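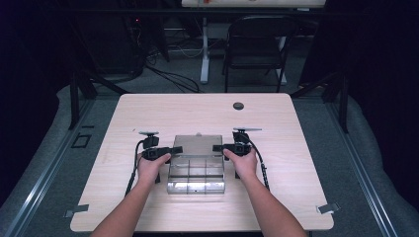
Durchsichtiger Sortierkasten mit Fächern, auf dem Tisch in der Werkstatt

Betreff: Re: [werkstattliste] Sortierkästen für Kleinteile, welche Größe?

Hallo zusammen,

zur Frage nach den Kästen: Der Kasten auf dem Tisch ist klar, Deckel und Wände, man sieht die Maserung durch. Innen ist er in kleine Fächer geteilt. Für Schrauben bis M4, Unterlegscheiben und Aderendhülsen reicht das, für Dübel nicht.

Zitat aus der Nachricht vom Vormittag:

> Wir wollen in Zirnlow die Marmeladengläser loswerden und alles in
> flache Kästen umräumen. Im Schrank liegen noch die grauen von
> Dotetti mit dem undurchsichtigen Deckel. Lohnt es sich, die weiter
> zu benutzen, oder gleich alles in klare? Und wie beschriftet ihr?
> Bei uns sind es nach der letzten Zählung 261 Sorten, davon
> bestimmt die Hälfte doppelt.
>
> Außerdem: Hat jemand Erfahrung mit herausnehmbaren Trennwänden?
> Bei denen von Kumesance rutschen mir die kleinen Scheiben unten
> durch.

Zu den grauen: Ich würde sie behalten, aber nur für Sachen, die selten gebraucht werden. Bei undurchsichtigen Deckeln macht man jeden Kasten zweimal auf, bis man den richtigen hat. Wir haben bei uns 93 Sorten in klaren Kästen, der Rest steht weiter in Dosen im unteren Regal. Das reicht im Alltag.

Zum Durchrutschen: Das Problem kenne ich. Bei eingesteckten Wänden bleibt unten fast immer ein Spalt, und sobald man den Kasten hochkant trägt, liegen die M2-Scheiben im Nachbarfach. Abhilfe schafft ein Streifen dünnes Moosgummi am Boden, oder man nimmt für die ganz kleinen Teile Kästen mit fest angespritzten Wänden. Ich habe inzwischen alles unter M3 in festen Fächern und stecke nur noch bei den größeren Teilen um.

Zur Beschriftung: Etiketten auf dem Deckel halten bei uns schlecht und verdecken den Inhalt. Besser ist die Stirnseite, dann kann man die Kästen stapeln und trotzdem lesen. Im Fach selbst liegt ein Papierstreifen mit Maß und Länge, Bleistift genügt. Wer schöner schreiben will, kann das Etikettengerät von Ogbonna ausleihen, es liegt in der Schublade unter der Ständerbohrmaschine. Das Band ist fast leer.

Noch zum Umfüllen, weil wir das gerade hinter uns haben: erst den leeren Kasten auswischen, dann Fach für Fach füllen, nie höher als bis kurz unter den Rand. Sonst schließt der Deckel nicht sauber und beim Kippen mischt sich die oberste Lage. Doppelte Sorten vorher zusammenlegen, das spart mehr Platz als jeder neue Kasten. Bei den Holzschrauben waren es bei uns 20 angebrochene Packungen mit demselben Maß.

Verrostetes und Krummes bitte nicht mit umfüllen – das kommt in den Blecheimer neben der Tür.

Zwei leere Kästen kann ich nach Zirnlow abgeben, Abholung abends ab 18 Uhr. Kurze Nachricht über die Liste reicht.

Viele Grüße
aus der Werkstatt

--
Werkstattliste. Zum Abmelden eine leere Mail mit dem Betreff "abmelden" an die Listenadresse schicken.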